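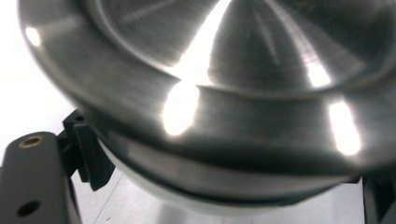
3.2 Building the hand-held gripper

We built the gripper in the shared workshop at Tuominen, mostly in the evenings, and it was a joy to see how far a small printer and a box of spare screws could take us. The body and both fingers were printed from files that Baltasar Sarmiento drew for an earlier arm, Narko, and then reshaped so that one person can hold the tool and work it by hand. Threaded inserts let us swap a finger in a few minutes, which we did often in March.

The camera rides on the tool itself and looks down between the fingers (Figure 4). We love this layout: the view a person records is very close to the view the arm will have later, so nothing has to be matched up afterward.

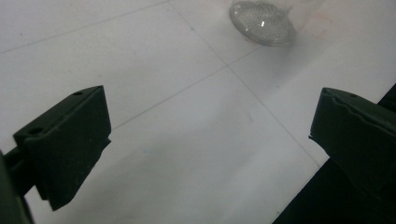
Figure 4. View from the tool camera, with the fingers open over a pale tiled surface and a clear glass container near the top.

Kitchen objects turned out to be the best teachers. Polished steel throws bright highlights that move with the hand, and clear glass nearly vanishes against a white surface – both are a real test for a policy that has only pixels to go on. Gemma Hollis recorded 571 grasps on items like these, in sessions of 30 minutes, and we kept 300 of them for training. The finger shape is still changing. A softer tip is next on the bench, and we are eager to try it on thin-walled glass, where the current fingers leave little room for error.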